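Skistholm is coming back for another season, and I couldn't be happier (those of you who put up with my weekly ramblings all through the last one will know exactly how I feel). The bakers, the judges and that enormous draughty barn return to our screens in January, with 20 hopefuls picked from more than 700 who sent in a tape.

The biggest change is that there'll be 5 eliminations before we even get to the pastry round, so if you've got a favourite, don't get too attached too early! I made that mistake last time and sulked on the couch for a fortnight. Bitar are producing again, and they've promised longer episodes and a proper reunion special at the end, which so many of you wrote in asking for. 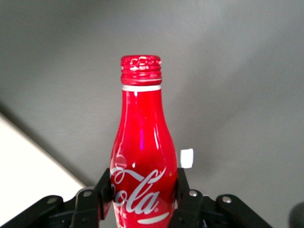
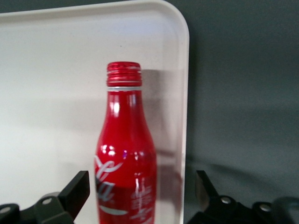
Rigoberto Tamayo reckons the longer episodes are a mistake, and wrote to tell me the old format was snappy because you never had time to get bored with anyone. He'd sooner see the extra minutes go to the judging, where half the comments seem to vanish in the edit. I've a fair bit of sympathy with that, though I'd happily watch people wait for dough to rise all night long.

Audience tickets for the final go up on the Zarnent site on the 31st, so set yourself a reminder and have a cuppa ready while you queue.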